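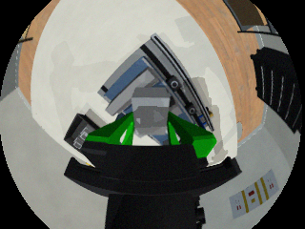

Green gripper fingers with a grey block between the tips.

Search this forum Search titles only Go
24 shares

Bramenum pressed powder refills – do they fit the old compact?

pebbledash
I've used the Bramenum pressed powder for years and I've always bought the whole compact. I've got one left with a good mirror and a hinge that still closes properly, so this time I'd like to buy the refill pan. The trouble is they changed the compact last year and the website doesn't say whether the new pans go in the old case. Mine is the round one with the flat lid. Shade is 502 if that makes any difference. Has anyone tried it?

marrowfat
They don't fit. I bought one in August and it was slightly too wide. You can get it to sit on top but the lid won't shut. I sent it back.

Tilly_in_the_rain
Mine fitted fine. Round compact, flat lid, refill bought from Adimeo. I had to push it in with my thumb but it's been in there for months and hasn't moved.

marrowfat
Then you probably had old stock. Adimeo sell things off long after everyone else has run out. Was there a little notch in the edge of the pan?

Tilly_in_the_rain
Just been to look and no, no notch. So you could be right about old stock. I still think it's worth a try as they take returns if the seal isn't broken.

marrowfat
You can't try it in the compact without breaking the seal though. I had to argue to get my money back.

oatcake
I gave up on their refills because of the price. The full compact was on offer and came out 60p dearer than the pan on its own. For that you get a new mirror and a new puff. I know it's more plastic, but I'm not paying nearly the same for a bit of powder in a tin dish.

pebbledash
Thanks all. The price is a fair point, I hadn't compared them during an offer. I don't want another compact though, I've got a drawer with five or six empty ones in it already. Tilly, can you remember if the Adimeo box was white or grey?

Tilly_in_the_rain
White, I think. It went in the recycling so I can't check.

harrowgate_lil
White box is the old one. Grey box has the notch and goes with the new compact. The notch is there so you can get a fingernail under it, which you could never do with the old pans. I used to end up with powder all over the bathroom floor.

If you're getting an old pan out, there should be a small hole in the base of the compact. Push a straightened paper clip through it and it pops up. Do it over the sink.

oatcake
My old one has no hole.

harrowgate_lil
The travel size doesn't. The full size should, unless there's a sticker over it.

oatcake
Sticker. I've owned this for four years. Right.

quiteplain
Has anyone gone over to an empty magnetic palette? I bought a Jomberg one, and it takes pans from different makes as long as they're metal. The Bramenum powder sits in it with a blusher and a brow powder. The mirror is a bit small, but I only use it for checking my teeth.

marrowfat
I had the Jomberg. The magnet was weak and everything slid about in my bag. I lost a nearly new bronzer that way.

quiteplain
Mine has been all right, but it stays on the shelf and I don't carry it. If you travel with yours I can see it would be different.

harrowgate_lil
Are the Bramenum pans definitely magnetic? My old ones aren't. I had to glue a bit of metal on the back.

quiteplain
The grey box one is. I couldn't tell you about the older ones.

Tilly_in_the_rain
Mine doesn't stick to the fridge, so that'll be no for the white box.

saltmarsh
Slightly off topic, but if you're changing anyway the Wanigasekara loose powder is better value. It's a plain tub with a sifter and it lasts me most of a year. I put a bit in an old compact for my handbag.

marrowfat
Loose powder in a handbag is asking for trouble. It's also a completely different finish. The Bramenum has some coverage and the Wanigasekara has none, it just takes the shine off. I wouldn't call that better value if it doesn't do the same job.

saltmarsh
It does the job I want. I said slightly off topic.

oatcake
I'm with saltmarsh for home use. I'd want to see the shades in person first though – the pale ones look very yellow on me.

pebbledash
I wrote to Bramenum at the weekend and I've had an answer. They say the new refills are "designed for the current compact", and they couldn't tell me who still has the old ones. They offered me 200 loyalty points towards a new compact. I had a look and you need 900 before you can spend any, so that's not much use.

marrowfat
That's the same reply I got, without the points.

harrowgate_lil
Try Adimeo and ask them to check the colour of the box before they post it. They have a chat thing on the site until 8pm. I did that with a lipstick and they were quite helpful.

pebbledash
Done. They've got two white boxes in 502 and I've ordered both. Will put a note here when they turn up.

Tilly_in_the_rain
Push hard with your thumb, on the rim and not on the powder.

17 replies hidden Show more comments
Share this thread 24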